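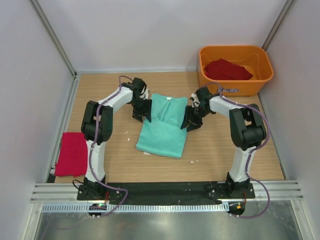

Home Clothes Folding Drawers Ask me

Folding T-shirts: your questions, my answers

5 min read

I get more post about T-shirts than about anything else on this site, so I've put the usual questions in one place. I fold a lot of them. I run the clothes table at the Rallbridge swap, and at the last one before the summer break we put out 1,056 pieces, most of them tops.

Do I need a folding board?

No, but I won't tell you off if you like yours. I had a Kuzmenko one for years and it does give you very even edges. I stopped bothering when the hinge went. A table and your two hands will do the job.

What sort of table is best?

Anything flat and big enough to lay the whole shirt out with the sleeves open. Wood is lovely because the cloth slides a bit when you want to square it up. Beds are hopeless! Everything sinks in the middle and you end up folding the duvet too.

Mine comes out of the basket in a ball. Where do I start?

At the top edge, always. Get hold of two corners, lift, and pull until the line between your hands is straight. Don't worry about the rest of it flopping about underneath, it can rest on the table while you sort yourself out. Then lower it away from you and smooth towards your tummy.

How do I tell which corners are which?

Look for a label or a seam. A plain shirt in one soft colour is the worst for this, the front and back look just the same when it's scrunched up, and I've folded plenty inside out without noticing. A side seam or a little white tag will put you right.
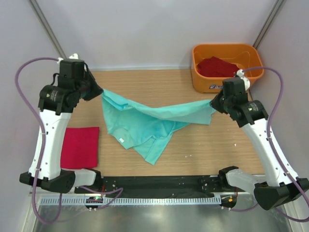

Svyatoslav Bondarchuk wrote in to say he gives up on corners altogether and goes for the shoulder seams, as they're stiffer and don't curl. He got through 53 shirts that way before his Clanomton move and reckons only the very stretchy ones gave him trouble.

I've tried it since and I like it for thick cotton. For thin stuff I still go by the corners - old habits.

Halves or thirds?

Thirds for drawers, halves for shelves. For thirds, bring each side in to the middle with the sleeve turned back on itself, then fold up from the bottom. My drawer is 37 cm wide and takes three piles next to each other with a bit of wriggling.

Should I roll them instead?

For a suitcase, yes. At home I find rolls come undone as soon as anyone goes hunting for the blue one.

Do they need ironing first?

Not mine! Give it a good shake, smooth it with the flat of your hand and leave it in the pile overnight. Linen mixes are another matter and I mostly hang those.

What do you keep them in?

Sonano boxes, the shallow ones without lids. Standing on edge, so I can see every shirt.

When is the next swap?

End of August, same hall. Bring up to 40 pieces, clean and folded please - any fold you like.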